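Teaching Board-Level Service Tasks by Remote Control
Hikwood Training Center - Operator Guides
Prepared by Lurdes Sampaio and Leonidas Stamatopoulos
Last revised Apr 6, 2026

Scope of this guide

This guide is for operators who record demonstrations of service work on server motherboards. It covers the setup of the cell, the approach to the processor socket, the recording of each demonstration, and the review that follows. Operators are expected to have completed the introductory course and to hold a current sign-off on the remote station.

Work on live equipment is not permitted at any stage. All boards used for demonstrations must carry a retired-asset tag and must be disconnected from power before the arm is enabled.

Before you begin

Confirm that the following are ready:

- Remote station logged in under your own operator number
- Tefera recording software open, with the correct task sheet loaded
- Chassis clamped to the bench, lid removed, and power leads disconnected
- Wrist camera cleaned with a dry lens cloth
- Emergency stop tested from both the bench and the station

Set the speed limit to 30 percent for all work inside a chassis. A higher setting requires written approval from Casimiro Lorente.

Part A. Practice by hand

Each new task starts with hand guiding. Put the arm in free-move mode, hold it above the wrist joint, and lead it slowly through the full path from the rest position to the socket and back. Do this several times before any recording is made. Hand guiding shows where the links of the gripper come close to the chassis wall or the memory latches, and it gives the operator a feel for the room available.

Do not hold the arm by the fingers. Side loads on the finger links will shift the calibration, and the arm must then be checked again before use.

Save one hand-guided path as a reference. Name it with the task number and your initials.

Part B. Recording by remote control

1. Return the arm to the rest position and start a new session in Tefera. The session should show the wrist view and the bench view side by side. If either view is missing, close the session and start again.

2. Bring the gripper in from the open side of the chassis. Keep the wrist angled so that the socket stays in the upper part of the wrist view throughout the approach. Cables near the board edge should be given a wide margin.

3. Pause with the fingertips short of the socket hardware. Check the position of the load levers, the retention frame, and the memory latches before moving closer. A pause of two or three seconds is enough, and it should be included in the recording.

4. Make the contact move in one steady motion. If the finger slips or meets more resistance than expected, stop, back away along the same path, and mark the attempt as a retry - do not push through. Retries are kept and are useful in training.

5. Withdraw to the rest position and end the recording. Enter the result as complete, partial, or stopped.

A full set for one task is 50 demonstrations. Operators should record no more than 40 in one shift and should take a break whenever their control becomes uneven.

Part C. Review

Recordings are reviewed by a second operator on the same day where possible. The reviewer looks for sudden changes in direction, long periods with no motion, and any contact with parts that are not named on the task sheet. Glóría Garcia keeps the list of trained reviewers and assigns files to them.

When reviewing the approach, stop playback at the pause described in step 3 and confirm that the socket and the nearby memory slots can be seen past the gripper. 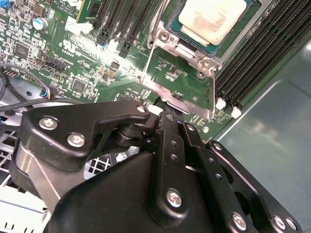

Common faults

Jerky motion near the socket. The operator's hand rest is usually set too low. Adjust the rest and repeat the demonstration.

Glare on metal parts. Turn the bench lamp toward the rear wall and check the wrist view again. Do not move the chassis once a set has begun.

Questions about this guide may be sent to Nadège Hervieu at the training desk.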